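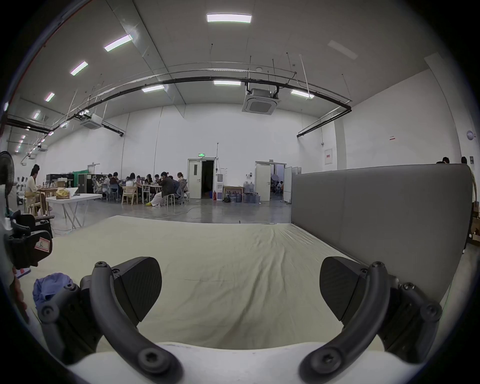 The bed end of the hall, with the beige sheet on.

Print this page
E-mail this to a friend

June 1, 2019

Did the bed today. I had been putting it off all week in favour of the tables, which are easier and can be done sitting down.

The sheet is the pale beige one from Usto. It is a decent sheet but it creases if you look at it, and there are still faint lines running off towards the far edge. I pulled it tight from the corners, then went round again and pulled it from the sides, and got most of them out. I could have ironed it. The iron is at home and I didn't fancy going back for it. A sheet that has been slept on has creases anyway.

The lavender cloth was on the bed in a heap, down near the edge. I like the colour against the beige, more than I expected to when I bought it. I tried it folded in three along the bottom and it looked like a guest house. Might try it over the corner tomorrow, or just use it for the dusting, as it was cheap enough.

The grey panel stays on the side it is on. I moved the mattress to suit the panel in the end, as the panel is the heavier of the two and I have done my back once this year already, in January, with the Rinaldi wardrobe. The fabric is soft and it picks up fluff. I went over it with a damp hand, then with tape, and the tape was better. The seam down it collects the most.

Concrete floor swept before I started. It is a good smooth floor and sweeps easily, but the dust goes into the air and then settles on whatever you have just made clean, so I left it for a bit and had my tea before opening the sheet. I want a rug for beside the bed. Druvoten have a plain one for 845 and I am not paying that. There was a smaller one for 100 which would do, if they still have it.

The white walls make everything look a long way off. With a ceiling that high you can't make a corner feel like a bedroom by putting a bed in it. A lamp would help, something low, and the rug. At home the same mattress filled the room and I was always knocking my shin on it.

Work carried on at the wooden table. The yellow bag is still on the white folding table and wants sorting out. I keep meaning to get a box with a lid for bits and pieces, then everything goes in a carrier bag again. Must also wipe down the legs of that table while I think of it, they show every mark.

Fan will need its grille cleaned before the warm weather sets in properly. Take the front off, wash it in the sink, dry it well.

Pasovex rang about the second mattress. They can deliver after 6 but only to the door, so I will need to find someone for the other end of it. I said I would ring back.

To get: tape, pillowcases to go with the beige, lamp, bulbs. Ask about the small rug. Bring the iron.

Supper was beans on toast, and I was in bed before ten with the window open.

Print this page
E-mail this to a friend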